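Narnerwood Share House and Small Homes List
List archive: thread view

From: Senyo Bonsu
Date: 2020-07-05
Subject: Re: [narnerwood] Bed as sorting table: discuss

On the list, Nimri wrote:

> I have tried the "tip everything onto the bed" method for a fortnight
> and all I have is a bed with everything on it. By ten at night I am
> too tired to fold, so it goes on the floor, and in the morning it goes
> back on the bed. Is there a step I'm missing? Also my doona has
> developed opinions and will not sit straight. Our place is the small
> room at Kondosis Street, so please don't say "get a bigger dresser".
>
> Nimri

Nimri,

There is a step you're missing and it comes first, which is unfortunate, as you've been doing the others for two weeks.

Make the bed before you tip anything onto it. I know. I resisted this for years on the grounds that it would only be unmade again. But a T-shirt dropped on a made bed is a T-shirt on a flat surface, and a T-shirt dropped on an unmade one becomes bedding. I once slept with a tea towel from December until well into the new year and thought the sheets had gone a bit rough.

So: bottom sheet first. Pull it at the corners, not the middle, and go down the long side with your hand flattening the edge as you go. It doesn't need to be hospital standard. Anyone who wants to bounce a coin on my bed is welcome to find somewhere else to spend the evening.

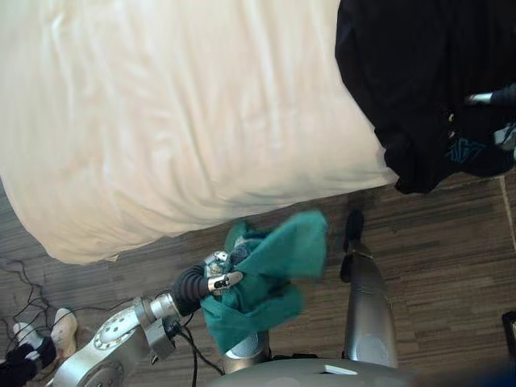

Do you have to iron the sheet to get it flat enough to fold on?

Ironing is wasted effort here. Shake the sheet out while it's fresh off the line, pull it firmly towards the foot, and leave the small creases alone. The doona will cover them.

Now the hanging bits. If you've got a valance (my mother's word, Orkumau list members say bed skirt, and let's not reopen that thread, it ran to 50 messages and somebody left over it), keep the sheet from bunching over the top of it. Lift the edge of the mattress with one hand and tuck with the other. If your mattress is too heavy for that, let the sheet hang and call it a style. Mine hangs on the wall side, where only the spiders have to look at it.

Work from one side to the other and don't keep crossing over. In a room like yours, every trip to the far side means climbing across the part you've just done. I speak as someone who has made a bed while kneeling on it and then been surprised at the knee marks.
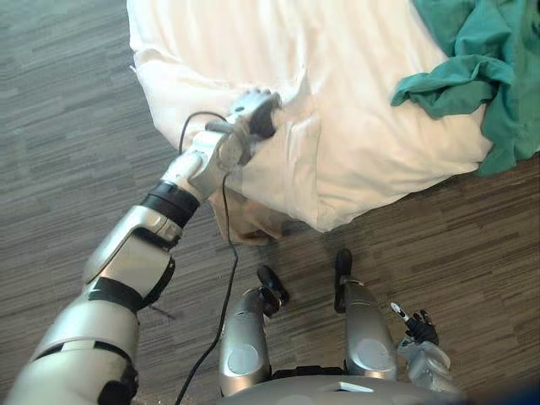 The other thing about the sheet is that you want to get hold of a decent handful near the edge before you pull. Pinching it between two fingers gets you a little tent and a sore thumb. Take a proper fold of it and pull out and down. Then do the corner, then go back and see what the corner has done to the bit you were pleased with.

Next, your opinionated doona. In my experience there are two things wrong with any doona that won't sit straight. Either it has twisted inside its cover, or it's on sideways. Check sideways first. I won't tell you how long it took me at the Kondosis Street place to check sideways, but I'd already written to this list to complain about the manufacturer. It's message 2979 in the archive if you want to read a man being confident.

If it's twisted, reach in through the opening, find the corners and hang on to them while you shake. Don't shake it beside the lamp.

If you've got a quilt as well, you don't have to spread it over the entire bed to get the benefit of it. Let the doona have the larger share and fold its edge back, and let the quilt have what's left. You end up with a line down the bed, and a line is very handy for sorting. Clothes on one side, nothing on the other. The "nothing" side is where folded things go, and if it starts filling up with unfolded things then you'll know exactly when you lost control. 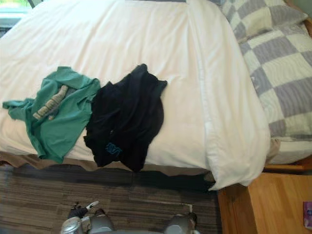
Green tee, black tee and a sock, on the doona side of the line.

On socks. I've seen it argued on here that you should pair them last. I pair them first, while I still have some goodwill towards the job. Any single sock goes on top of a shirt where I can see it, and it stays there until its mate turns up or I run out of shirts. After that it lives in a jar. The jar is full. I don't want to talk about the jar.

For the rest I'd go by colour for a small load. It's not clever but you can do it half asleep, which from your message sounds like the relevant condition. Dark things together, coloured things together, and anything you'd rather not make a decision about goes over the end. Fold the thing nearest you. When that's done there'll be another thing nearest you.
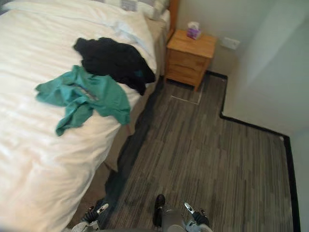
As for the bedside table, leave it out of this entirely. It's very tempting as an extra surface, being right there at sleeve height, and I've put many a jumper on mine "for a second". A lamp or a box of tissues is plenty. Once there's a pile on it you can't get the drawers open properly, so the things that belong in the drawers start a second pile, and you're back to writing to the list.

Your ten o'clock problem I can't fix. I do mine at five, before dinner, when I'm hungry enough to be quick. My housemate does hers in the morning with the radio up and I do a lot of sighing in the hallway.

Let us know how the doona goes. And if you find a grey sock with a darned heel down behind that bed, it might be mine, I moved out in a hurry.

Senyo

--
To leave this list, send a blank message with "unsubscribe" in the subject line. Replies go to everyone, so please trim your quotes.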